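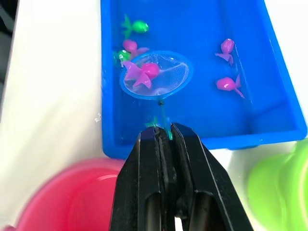
# Besuch bei der Fischzucht Ullero, 24.11.2019

Die Anlage liegt 45 Minuten mit dem Bus vom Bahnhof entfernt, die letzten 400 Meter geht man zu Fuß am Bach entlang. Eintritt frei, Parkplätze gibt es kaum.

Die Führung begann im Bruthaus. Dort ist es dunkel und kühl, eine Jacke lohnt sich auch im **August**, wenn der zweite Tag der offenen Tür stattfindet. Gezüchtet werden Bachforellen und Saiblinge. Das Wasser kommt aus einer eigenen Quelle und läuft danach durch ein Absetzbecken zurück in den Bach.

Draußen liegen die Teiche, der größte fasst 155 Kubikmeter. Gefüttert wurde um elf, da standen die meisten Besucher am Geländer. Die Futterautomaten liefert die Firma Tendovano, früher wurde alles von Hand gemacht.

Im Hofladen gibt es:

- Forelle, frisch oder geräuchert
- Saiblingsfilet
- Fischsuppe im Glas

Die Räucherforelle war gut, etwas salzig. Kaffee und Kuchen im Zelt, gegen Mittag lange Schlange. Bezahlt wird nur bar. Zurück fährt der Bus alle zwei Stunden, der letzte um kurz nach fünf.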